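Open day at the Sorensen building: I went for the cookies and stayed for the flasks

By Fitzgerald Abernathy
December 2025

I'll admit I had the Sorensen building down as one of those places you drive past for years and never go into. Then the flyer came through the door saying Plirkdale was opening its automation lab to anybody who cared to come, so I put my good coat on and went over to Hutlow to have a nosy look around.

So did plenty of other people! They'd set out 24 chairs for the welcome talk and I ended up leaning on a radiator at the back (warm, so no complaints). The talk ran nine minutes and then we were let loose on the demonstrations.

The one I kept going back to was the chemistry bench. The job is one that every lab does all day long: a round-bottom flask goes into a heating block on top of a stirrer hotplate, and later on somebody takes it out again. Plirkdale wants a robot to do that part. It sounds like nothing much until you remember that the thing being picked up is glass, it's round, and it has liquid in it.
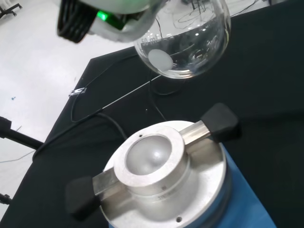 The 50 mL flask in the air by the gripper, with the heating block below. Photo from the Plirkdale open day.

Wendell Nakamura was running the bench and he put up with a lot of questions from me. The well in the middle of the block is shaped like half a ball so the bottom of the flask sits snug in it, and he told me that getting the flask lined up with that well is where most of their effort has gone since August. They've logged 434 practice placements in that time. I asked how many flasks had been broken along the way and he laughed and said the budget had survived.

A boy next to me wanted to know if it could make hot chocolate. Wendell said he'd have to ask the safety officer, which I took as a maybe.

Over in the next room there was a Brolten sorting machine that had its own little crowd, and it's a noisy beast, but I have to say I didn't give it a fair shake. I'd already found my favorite (and the cookies were back on the chemistry side).

Plirkdale tells me 600 people signed in at the front desk over the day, and they'd like to do it again next year. If they do, get there early and grab a chair. Parking is behind the building, and the side door is the one with the ramp.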